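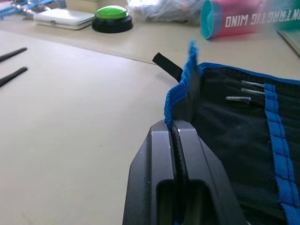 4.2 Preparing the wash load

The Plitia 65 is a compact front-loading washer for mixed household loads. Before the first wash of the day, check that the drain hose is seated in its clip and that the detergent drawer is closed. Sort the load by fabric and by weight. Woven cottons and linens may share a drum. Fine mesh should be washed with other light items, and an article such as a black mesh tool pouch with blue edging counts as both light and dark for this purpose: use programme 5 and keep it apart from pale fabrics. Edge binding with a fuzzy surface collects lint, so brush it before loading.

1. Empty all pockets and pouches. Turn pouches inside out where the construction allows.
2. Close zips and hooks. Leave buttons undone.
3. Load the drum loosely, large items first. Stop when the load reaches the line moulded on the inner rim.
4. Push the door until the catch clicks. The door lamp changes from amber to green.

NOTE: If the door lamp stays amber, fabric is trapped in the seal. Open the door, clear the seal along its lower half and close the door again. Do not force the catch.

4.3 Dosing

The drawer has two compartments. The left compartment is for powder or liquid detergent and the right is for conditioner. The machine was set up at the factory for Pruresine liquid. Other liquids may be used, but the dose must then be entered by hand (see 7.1).

1. Pull the drawer out to the first stop.
2. Fill the left compartment with 54 ml of liquid for a full drum in soft water. For half a drum, use half the dose.
3. Add conditioner to the right compartment if required. Do not fill past the upper mark.
4. Close the drawer slowly. Closing it sharply can tip conditioner into the left compartment.

CAUTION: Never put solvent, white spirit or undiluted bleach in the drawer. Oily workwear that has been treated with solvent must be aired outdoors until no smell remains before it goes in the drum.

4.4 Selecting a programme

Turn the dial to the programme number, then press Start within five minutes. After that the panel switches off and the selection is lost.

Programme 1: cottons, 60 degrees
Programme 2: cottons, 40 degrees
Programme 3: synthetics, 40 degrees
Programme 4: wool, cold
Programme 5: light and dark mesh, 30 degrees, reduced spin
Programme 6: rinse and spin only

The spin speed can be lowered on any programme except 4, where it is fixed. To lower it, hold the Spin key until the figure flashes, then press it once for each step down.

4.5 After the wash

1. Wait for the door lamp to go out -- this takes up to two minutes after the drum stops.
2. Remove the load and wipe the seal with a dry cloth.
3. Leave the door and the drawer ajar.
4. Clean the lint filter after every fifth wash. The procedure is in section 6.

Error code 167 at the end of a programme means that water remains in the drum. Run programme 6 once. If the code returns, check the drain hose for kinks before contacting Nurus service.

Section revised Jun 4, 2020. Technical editor: Araba Owusu.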